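Wellenside counts its snacks, and the snacks are ahead

2020-09-19

The residents' newsletter in Wellenside has published the results of its survey on eating at home, and the town now knows more about itself than it may have wanted to.

Of the 527 households that got a form, 147 sent one back. Among those, 86 said they buy more packaged snacks than they did before March. Only nine said they buy fewer, and two of the nine added a note asking whether crackers count. (They do.)

The dining table has not done well. Most people who answered said they eat snacks on the sofa, at the desk or in bed – the form allowed more than one choice, and people took full advantage.

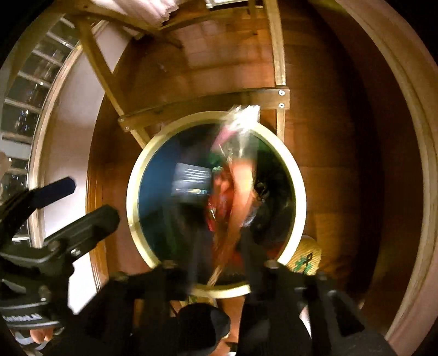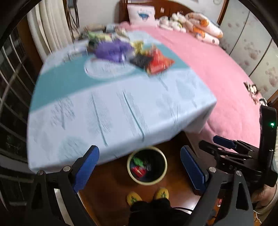
A blurred bundle in close-up, and snack packages on a table beside a bed.

Shops have noticed. The Rurgate grocery on the main road has moved its chips to the front of the store, where the garden seeds used to be, and the Tessier bakery now sells its broken cookies by the bag. They cost the same as the whole ones and are usually gone by noon.

The newsletter had planned to print a page of healthy recipes with the results. It ran out of room, and the space went to an ad for Clonico, a local firm that cleans mattresses and couches. Bookings are open through the end of next month, with crumbs at no extra charge.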